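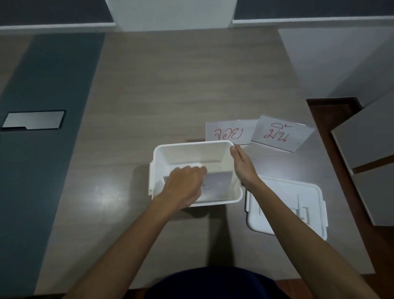
Redaktion Kultur & Reise

Wer im Bahnhof von Trerketti umsteigt, kann seit März Druckgrafik sehen. Das Museum Premeo zeigt in der alten Schalterhalle 64 Radierungen und Holzschnitte aus seinem Depot, vor allem Küstenansichten der Insel Lie. Der Eintritt ist frei, geöffnet ist bis zum letzten Zug.

Die Blätter hängen hinter Glas und werden alle 4 Wochen ausgetauscht – das Papier verträgt wenig Licht. An Markttagen kommen bis zu 500 Besucher. Den Umbau der Halle plante das Büro Vornico.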